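Segmenting hand video by watching the stack grow

Posted in April, filed under: demonstrations, labeling

I have been promising to write up the lid stacking work since the last group meeting, so this is a long one. Leonie Steinbach asked for the numbers and Vivek Dubey asked for the parts that went wrong, and I have tried to put in both.

The task is stacking disposable cup lids by hand, out of a messy heap and into even columns. We use recordings of people doing it to train a policy, and before any training happens the recordings have to be cut into short segments, one per lid or per group of lids.
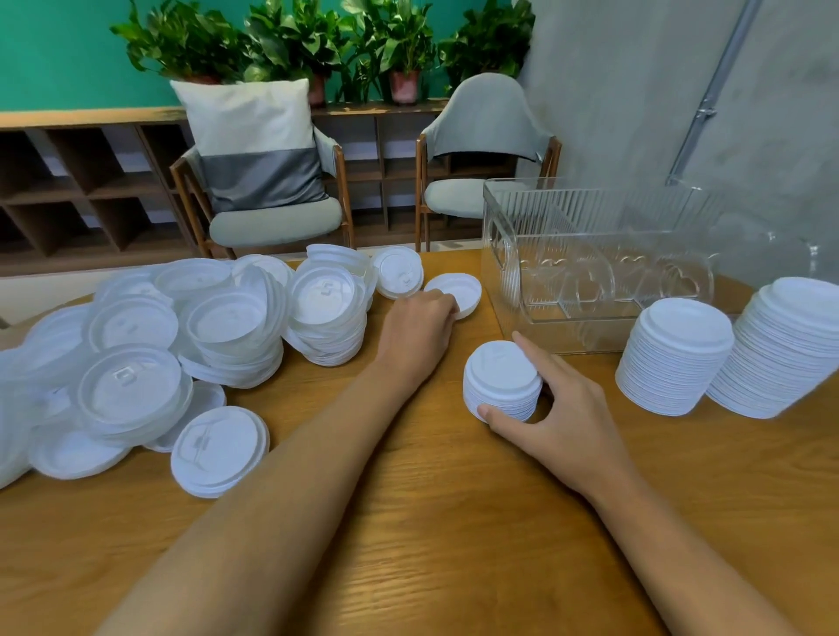
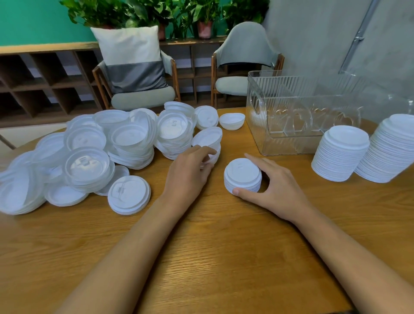 Why lids

Lids are a poor choice if you want your detector to look good. They are white, they are all the same, and when you nest them you lose sight of nearly everything except the rim. A heap of them has lids on edge, lids face up, lids upside down, and short leaning groups that are already nested. A person deals with all of this without much thought. Our old pipeline did not.

The old pipeline came from the Plirnum project, where the objects were blocks and small boxes. It cut a recording wherever the hand slowed down near an object and then sped up again. With blocks this works well enough. You reach, slow down, grasp, move, slow down, release. Two dips in speed, one segment.

With lids the dips are in the wrong places. People who stack lids for more than a minute or so settle into a rhythm where one hand keeps hold of the stack and the other feeds it. The holding hand barely moves for long stretches. The feeding hand slows down while it feels for the rim, and it slows down again if it has picked up two lids by mistake and wants to check them. Then it pushes the lid on, and often the push has no pause in it at all.

When we ran the speed-based cutter on the lid recordings, it gave us segments that started in the middle of a reach and ended in the middle of the next one. The policy trained on those segments learned to hover.

What we changed

The idea came from Ingeborg Oltmanns, who had been saying for a while that we should stop looking at the hands so much. What matters in stacking is whether the stack got taller. So we cut on that.

The method has three steps.

First, we find the working stack. At any time there may be several stacks on the table, and only one of them is being built. We take the stack nearest to the slower hand. That sounds crude, and it is, but it was right far more often than the learned version we tried before it.

Second, we estimate the height of that stack in every frame where it can be seen. Counting rims directly was too fragile. The rims are thin, they sit very close together, and one bad reflection will merge two of them. We fit a simple outline to the side of the stack and track its top edge against its bottom edge. The result is a noisy curve that mostly goes up.

Third, we smooth the curve and look for steps. Each upward step is an event. The segment for that event runs from the last time the feeding hand left the stack to the moment the new height settles.

The third step is where most of the tuning went. Smooth too much and two quick lids turn into one event. Smooth too little and a wobble counts as a lid. Torbjørn Sandberg suggested using the feeding hand as a gate, so that a step only counts if that hand has been away from the stack and come back since the last one. That removed most of the wobbles. I had resisted it because it brings hand tracking back in, but it only needs to know near or far, and near or far is easy.

The data

We had 2,933 hand-labeled placements to test against. Hanne Hviid did most of the labeling and I did the rest. A placement in our sense is any time the working stack gains one or more lids, so a person who adds a nested group of four gets one placement and not four. We argued over this. Leonie wanted every lid counted. I think she is right for the final system, but for cutting video the group is the natural unit, since the hand makes one motion.

The recordings come from a camera at head height looking down at the table, so both forearms come in from the bottom of the picture and the heap and the stacks are all in view most of the time. There were 11 people in the set. They were told to make neat stacks and nothing more, and we did not say which hand to use for what.

For training and testing we split by person. An earlier split by recording gave nicer results, and I do not trust them. People are very consistent with themselves.

Results

On the speed-based cutter, fewer than half of the segments contained exactly one labeled placement. The rest had none, or had two or more, or split one placement across a boundary.

On the stack-height cutter, the large majority contained exactly one. I am holding back the full table until Hanne has finished the second labeling pass, because we found some errors in mine and I would like to fix them before anyone quotes a number. The gap between the two methods is much bigger than anything those errors could account for.

The more useful result for us is what happened downstream. We trained the same policy with the same settings on both sets of segments and ran it on the Schmieder arm. The hovering went away. The policy trained on the new segments reaches into the heap, closes on something, and brings it to the stack. It still drops lids and it still picks up two when it should pick up one, but those are problems of grasping, and I would much prefer to be working on those.

Where it fails

Vivek, this section is for you.

The method fails when a hand covers the stack. If the fingers wrap around the base and the thumb sits on the top lid, there is not much of the side left to fit an outline to. We fill the gap by holding the last good height until the stack can be seen again. If two placements happen inside the gap, we get one event. This is the largest single source of missed placements.

It fails when a person changes stacks. Some people build a short stack in front of the heap, then carry it over and set it on a tall one. In the height curve this looks like the working stack vanishing and another one jumping up by a large amount. We treat any jump above 18 lids as a transfer and cut it out into its own class. The threshold was picked by looking at a plot, and I have no better defense of it than that.

It fails on groups already nested in the heap. A person who spots a leaning column in the pile will often take the whole thing at once. If the group is small we record it as a normal placement, which is fine by our definition but gives the policy a confusing example: the same reach, a very different load. I think these need a tag of their own.

It also fails, less often, on straightening. People square up a stack by pressing down on it, and a loose stack gets shorter when you press it. Then it springs back a little and we see an upward step. The gate catches this when the feeding hand has stayed close, and misses it when the person used both hands and one of them came in from the heap side.

Things that did not help

A depth sensor. We tried one for a short time. The lids are thin and shiny enough that the top surface was full of holes, and the height from the plain color picture was steadier.

A learned event detector trained on the labels. It matched the stack-height method on people it had seen and was clearly worse on people it had not. With more people this might change.

Asking people to pause after every lid. This did make the cutting easier. It also made the motions stiff, and the people disliked it - one of them said it felt like being graded. We went back to letting them work as they like.

Cleaning up the background. I spent two evenings masking out everything past the table edge, chairs and shelf and plants, on the theory that the outline fit was being pulled off by it. It made no difference that I could measure. The fit was already looking only at a narrow band by the slower hand.

What is next

Ingeborg wants to try the same cutter on other things that nest, starting with paper bowls and then plant pots. I expect bowls to work and pots to be harder, because the steps in height are less even. The group at Lelcombe has recordings of tray stacking that they are willing to share, and those would be a good test since we had no hand in making them.

Torbjørn is porting the outline fit into Sumari so that it can run while a recording is being made. At the moment we find out that a session is unusable the next morning, when the overnight job is done. If it runs live, whoever is looking after the session can see the height curve and tell right away that the hands are covering too much of the stack.

I still owe Leonie the per-lid count. My plan is to take the height before and after each event and divide by the nesting distance, which is nearly constant for one type of lid. The code for this is half written. The trouble is at the low end, where one lid and two lids differ by only a few pixels, and I would like to see Hanne's second pass before I decide whether it can be done from this camera position at all.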